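Setting up the sorting table for an open day

I wrote this after our June visitors' afternoon at Trustatcombe, so whoever runs the next one at Bistville has less head-scratching to do. The arm should be bolted down and powered off before you start!

1. Spread the green cloth and pull it tight. I allow 60 minutes from bare table to first demo — you'll want all of it.

2. Push the 3 boxes together in a row with the holes facing up. Leave no gaps between them.

3. Set the metal basket right beside the boxes and heap in the toys. Drape the two crinkly cloths over the pile, as they make the picking harder and visitors love that bit.
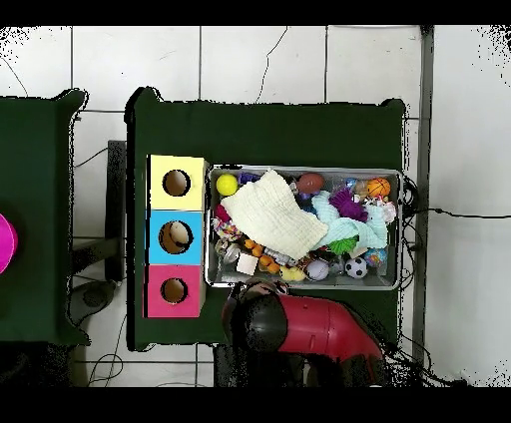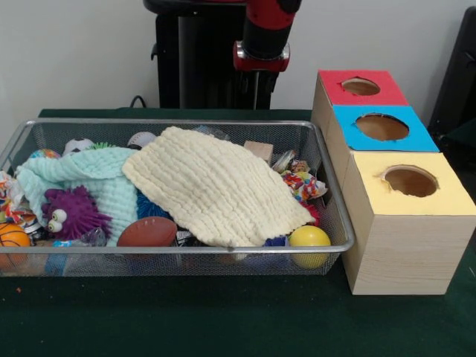
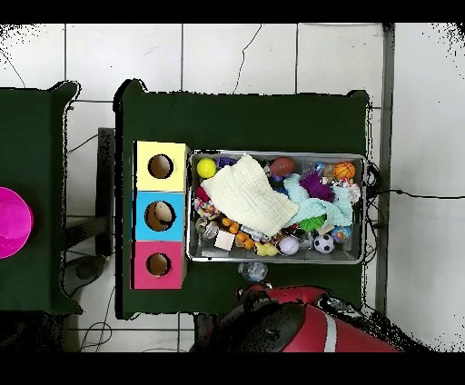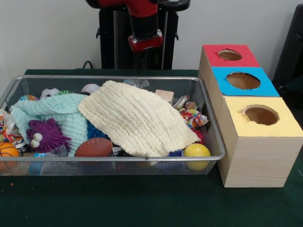 The boxes and the full basket, side by side on the green cloth.

4. Load the Costar program and set the arm speed to 200. It will go up to 300, but please don't with children watching.

Note: the Vlček controller takes its time to wake up. Have a biscuit.

Caution: keep everyone's hands out of the basket while the arm is live, yours included. I stop the arm fully before I pick up a dropped toy — every single time.

5. Run one practice pick before you open the doors.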